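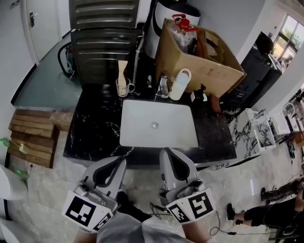

Slide 1. The sink corner, black marble counter, window to the right.

Good evening, everyone, and thank you for coming out. I'll leave this one up for a while, so do get comfortable. Thank you to Telma Olivares for letting me have the slot after the coffee, which is the best slot there is, and for talking me out of my first title.

(Wait for people to sit. Don't start on the marble yet.)

My subject tonight is the counter behind the sink. I mean that strip along the back where things land and then live for years. When we started the Mollside repair evenings I thought I would be talking to people about cabinets and floors, and what they wanted to talk about was the strip. Where does the soap go? Where does the measuring cup go? Why does the box of plastic bags keep coming back?

So let's look at the strip. There's a glass measuring cup with a wooden spatula standing in it, and I have to say I'm fond of that. A measuring cup is heavy enough to stay put and you can see when there's water sitting in the bottom. Then the faucet, a small one, then a white bottle with a loop handle, then the black soap pump. If you wash up every day you want the pump within easy reach of the basin, and there it is, so I would leave it alone.

(Somebody will ask about the faucet. Small faucets are fine for rinsing cups and a nuisance for stockpots. Tell the Pereyra soup pot story if there's time, otherwise skip.)

Now the cardboard box. Every kitchen I have ever been in has some version of it – bags stuffed into a box, or bags stuffed into a bag, and then something else poked in on top, in this case a spray bottle with a red head. I grew up with one of these and my mother would have defended it in court! My trouble is only with the cardboard. Behind a sink it picks up splashes, the bottom goes soft, and one morning you lift it and the whole lot stays on the counter. Move it to a shelf or a dry cupboard, or swap it for a plastic tub, and keep as many bags as will fit with the lid on. The spray bottle can then stand on its own two feet, so to speak.

A few words about the stone. Dark marble with white veins is lovely to look at and it does show soap spots, as anyone who has lived with it will tell you at length. Vinegar is the thing to keep away from it. Warm water, a drop of dish soap, a soft cloth, and dry it afterward. Esmaeil Shahbazi looked after the counters at Farkitz for years and he dries his with an old cotton pillowcase, and I've done the same since August and won't be going back.

(Pause here. Drink some water. Check the clock – if it's past the half hour, go straight to the floor.)

Up on the wall you have the white water heater, and beside it the tall black cabinet with the ridged panels. I like to keep the counter under a heater fairly clear, so that when the plumber comes he isn't handed a spatula and a soap pump before he can begin.

And then the floor, to the right of the counter, where there's a white wire crate and a tangle of dark chain. Chain is easy. Hang it on a hook and it stays untangled. The crate I would put to work for cleaning bottles, and slide it somewhere it won't catch your ankle.

On the other side, boards stacked under the gray-green counter. Wood that's waiting for a project is welcome to wait, but please stand it on a couple of battens, especially this near to plumbing.

(Handouts: 4 left over from Irnamitz, the rest are in the blue folder. Ask people to share.)

What I'd like you to do at home is pick your own strip and take everything off it, wipe it down, and put back only what you used this week. Give it 3 evenings before you decide anything. Then bring me your questions next time, and if you have a good trick for bags, please come and tell me at the table by the door.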